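# paju-gears

Gear pick-and-place recordings from the Bikcombe shared workshop. One arm, a dark mat, a handful of spur gears and a white plate to put them on. We started in July thinking it would take a fortnight and we're still at it, because it's the most fun any of us has had with a robot!

Maintained by Annelore Schmieder (arm, wiring, gripper) and Abdelkrim El Sherbiny (recording scripts, labels, this README).

## What's in it

- 1,197 episodes, each one a single gear task from start to stop
- 3 tasks: `pick_loose`, `place_on_plate`, `move_on_plate`
- a head view and a wrist view for every episode, plus joint positions and gripper opening
- 52 episodes tagged `fail`, kept on purpose – please train on them or at least have a look, some are lovely near misses

We use the mat because the metal gears stand out so well against it. The glare off the teeth is another matter. If your detector gets confused by bright metal, try the wrist view first.

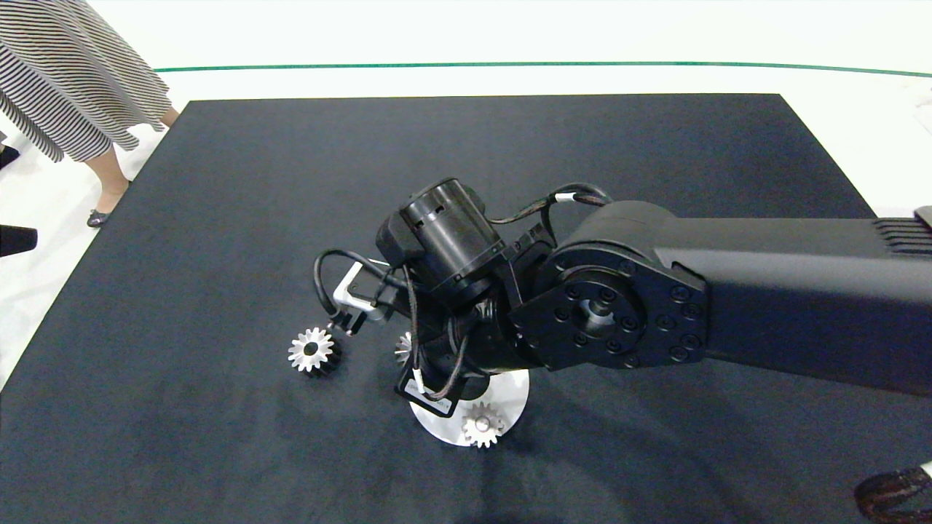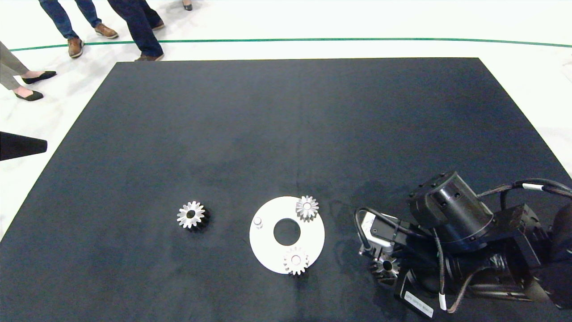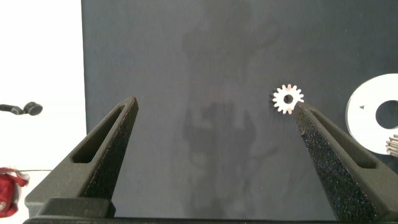

*Gear work on the dark mat. The first two are head views, the last is from the wrist with the fingers open.*

## Layout

 paju-gears/
 episodes/
 0001/
 head.mp4
 wrist.mp4
 joints.csv
 meta.json
 splits/
 train.txt
 small.txt
 tools/
 replay.py

`small.txt` lists 500 episodes and is the one to grab if you're on workshop wifi. Every task is in there.

## Getting going

Install the requirements, then:

 python tools/replay.py --episode 0001

You'll get both views side by side with the gripper opening plotted underneath. Abdelkrim rewrote the plotting twice and the colours are finally readable. Angles are in radians and gripper opening is in millimetres.

## Known problems

- Head and wrist clocks drift a little in long episodes. Use the `sync` field in `meta.json` and you'll be fine.
- People's feet turn up at the edge of the mat. We haven't masked them.
- Lighting changes between sessions, and the arm's shadow moves with it.
- Gear positions weren't measured. We put them down by hand and got on with it.

## Still to do

Annelore wants to add meshing, with two gears turning against each other – it's harder than it sounds and we're itching to try it. The Jurnuvari control branch works for replay but hasn't been tested for live recording. If you've got an arm at home and a few gears in a drawer, send us your episodes in the same layout and we'll gladly merge them.

Licence is CC BY 4.0. Bug reports go in the issue tracker, and include the episode number please.

This site uses cookies to remember your preferences. Accept all | Manage settings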